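Suture rig, shared bench notebook
Sunday, October 13, 2019
Fallusport workshop, back bench

Picking up from where I left off on the wrist cable problem, and the stitching too, which I got sucked into again even though I swore today was going to be cables only.

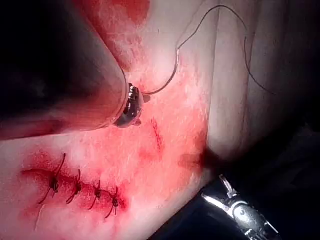
So the cables. The left arm has been drifting on roll for a while now, and I was pretty sure it was the motor coupler, because it's always the coupler. I pulled the drive box off, checked both set screws, put a paint mark across the shaft and the collar and ran the roll axis back and forth for 30 cycles. Paint mark lined up perfectly at the end. Great, coupler's fine, there goes my theory and an hour of my day.

Next suspect was cable stretch. I clipped the fish scale onto the roll pair and the return side was way slacker than the drive side. The little brass tensioner had backed itself out – you could turn it with a fingernail. I don't love that. I put it back where it belongs, added a drop of the blue thread locker and left it alone through lunch. Roll drift after that: nothing I could measure with the dial gauge. I'd like to see it stay that way for a week before I cross it off the list.

If anybody else is using the left arm before then, please don't touch that tensioner! If it feels loose, write it down here with the date and leave it for me.

Driver board notes, mostly so I quit looking these up:

Wrist roll gain is back down to 169. I had it at 808 for one run by accident (typed it into the wrong box, the two boxes sit right next to each other and have almost the same label) and the whole wrist buzzed like an electric razor. No damage that I can find. I'm going to put a cap on that field in the Jendurix config so it won't accept anything silly. Should have done that when I built the screen.

Camera exposure is locked now too. Auto exposure was hunting every time one of the shiny tips moved across the pad, and the picture would go dark right when I wanted to look at the needle. Locking it means the far corners go black, past the edge of the pad especially, and I can live with that. The stitches are where the light is.

On to the stitching. The red incision has four interrupted stitches in it now, knots and all, and I'm really happy with how even the spacing looks. The tails are another story. The one on the leftmost stitch has long tails and the third one's are shorter, and I want them all to match. I keep eyeballing the cut. What I need is some kind of gauge, maybe a mark on the jaw itself that I can hold up against the thread before snipping. A scratch line on the metal would do for a test, or a dab of enamel if I can get it to stick.

The short cuts out in the middle of the pad are still open and those are what I'm going after next. They're small and close together, so there isn't a lot of room to swing the needle, and I have a feeling I'll be coming in at a steeper angle than I'm used to. I want to try rolling the wrist through the bite with the arm held still, then compare that to moving the whole arm along the curve. My bet is on rolling, provided the drift is really gone.

Thread handling is the thing that bugs me most right now. There's always a big loop of it going up and over and then wandering off to the right across the fold in the pad, and every extra bit of loop is something for the other instrument to catch on. Shorter lengths would help, but then you run out in the middle of a row and have to reload, and reloading is the slowest part of this whole business. I cut a few shorter pieces and put them in the film can on the shelf. Let's see how far one gets me.

Also, the pad. It's had a lot of use and the surface is scuffed and streaky with that red stuff all over it, which makes dark thread easy to see in the pale areas and a pain right along the incision, where the red is deepest. I'm thinking about asking Forsyth if they still sell the plain ones. The place in Trurnimdale had a better price last time but shipping took forever and the box showed up crushed on one side.

Things I tried on the bench supply, quickly: swapped the fan for a quieter one, and it is quieter, but it moves less air and the case got warm enough that I put the old one back. Quiet fan is in the drawer with the spare connectors if somebody wants it for something else. The power lead for the right arm has a cracked boot near the plug. I wrapped it for now. Proper replacement goes on the next parts order along with more thread locker and a bag of the tiny crimps, the 2 mm ones. I grabbed the wrong size last time and they slide right off the cable.

To do, in no real order:

Cap the gain field in the config
Check the roll tensioner again before powering up, every time, until I trust it
Rename those two boxes on the screen!!
Jaw mark for tail length
Close the middle cuts, one by rolling and one by moving the arm
Crimps, thread locker, power lead
Find the other dial gauge, I know we own another one

The open evening isn't until December, so there's time, but I'd like to have a clean row of stitches I can do on demand by then, without crossing my fingers on the wrist. Left the arms parked and the supply switched off at the wall. The log from the drift test is saved in the shared folder under the left arm, with the bad run left in so you can hear – well, see – what 808 looks like on the current plot.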